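Stutcombe cell, teleop notebook
November, entry started 8:40

Continuing the bowl task. Goal for this block is a clean set of demonstrations by remote control, then a short set by hand guiding for comparison. Jonatan Engebretsen on the leader arm for the morning, me on logging and resets, swap after lunch.

Task as written on the sheet: pick the bowl up by the rim, bring it over the tray, set it down upright, release, retract to home. An episode ends when the operator presses the pedal. Time limit 30 seconds. Past that, the logger closes the episode itself and flags it, and we keep it in a separate folder. Do not delete flagged episodes. Lemaire want them for the failure classifier.

Start-up

Controllers up, both E-stops tested. Leader to follower offset was out on joint 5 after power-up, same as last time. Re-zeroed with the pin, not by eye. Gripper opening calibrated open and closed, trigger range saved under profile 901. Old profile still loads by default, so check the header of the first file before running a block. I lost most of a morning to that in the spring and would prefer not to repeat it.

Wrist camera exposure locked. Fixed camera left on auto because the light bar washes the top half of the view whatever I do with it. Tried a fixed shutter: ceiling came good, table went too dark to see the rim against the metal. Back to auto. The policy crops off the ceiling anyway.

Clock sync between the arm logger and the camera recorder checked with the tap test. Offset inside one camera period. Fine.

Remote control, first block

Jonatan's first few were slow and jerky, as expected after a break from it. The scaling was set to one-to-one and he was overshooting on the descent. Dropped translation scaling to half below the height of the rim, left it alone above. The change-over is abrupt and he could feel it, so I put a ramp on it. Better. Note that the scaling goes in the episode header but the ramp does not. Need to add a field.

Grasp strategy is still not consistent. He tends to come in from the side with one finger inside the rim. I come straight down and roll the wrist late. Both work. Mixing them in one set is what made the Stonix model hesitate halfway between the two, so for this block we agreed on one approach: fingers vertical, one in, one out, wrist fixed before descent. Operator's name goes in the metadata so we can split later if it still shows up.

Starting poses. The sheet calls for upright, upside down and on its side. Upright is easy. Upside down needs a push against the tray lip to get an edge to grab, and we have not settled whether that is one task or two. Leave out for now. On its side is the useful one: the rim presents as a straight edge to the fixed camera and the bowl rocks when touched. If the approach is slow the bowl rolls away from the finger. If it is quick the finger skids on the outer wall. Jonatan found that touching the wall low first, then sliding up to the rim, settles it. He did that without being asked and could not describe it until he watched the replay. Left it in as part of the demonstration, and wrote it on the sheet so mine match.

Resets. Bowl position drawn from the printed list, placed by hand, hands clear before the recording light goes on. Two episodes had my sleeve in the first second. Trimmed, noted in the log, originals kept.

Contact force on the wrist went over the soft limit on 2 episodes, both on release, both from pressing the bowl into the table before opening. No haptic feedback on this leader, so the operator has nothing to go by except the picture and the motor noise. I put the force reading through to the headphones as a rising tone. Jonatan finds it irritating. The overloads stopped, so it stays.

Latency check at mid-morning. Delay had crept up since start-up. Traced to the recorder writing uncompressed depth to the same drive as everything else. Moved depth to the second drive, delay went back to the start-up value. Worth building into the start-up sheet.

Hand guiding

Arm in gravity compensation, payload set for the gripper plus camera. With the old payload value it sags toward the table when let go, slowly enough that you do not notice until it is in the way. Corrected and saved.

Hand guiding gives smoother paths and a much nicer late wrist roll. Drawbacks are the usual ones. The demonstrator's forearm blocks the wrist camera, and you look at the bowl directly, so you use information the cameras never see. To get usable images we replay the recorded joint path with no one near the cell and record cameras on the replay. This works for upright. For the side pose the replay is unreliable, as the bowl never rocks quite the same way, and the fingers close on the wrong part of the wall. Conclusion for now: hand guiding for upright only, remote control for anything that moves under contact.

One more trap. On replay the gripper command plays back ahead of the arm, from the filter on the joint path. Shifted the gripper channel to suit and added a note in the replay script.

To do

Add scaling ramp field to the header.
Make profile 901 the default and archive the old one.
Depth to second drive, put on start-up sheet.
Decide on upside down, one task or two.
Ask Stovent for the softer finger pads, the current ones are polished smooth at the tips.
Second operator on the side pose, same approach as agreed.
Send Lemaire the flagged folder with the log, not just the files.

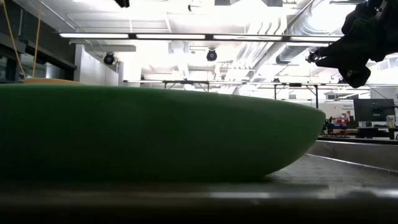
After lunch I take the leader and Jonatan does resets. Keep the tone on and the scaling where it is, so the only thing that changes between blocks is the operator. If my grasp height spreads wider than his on the plot, I redo the block before we train anything on it.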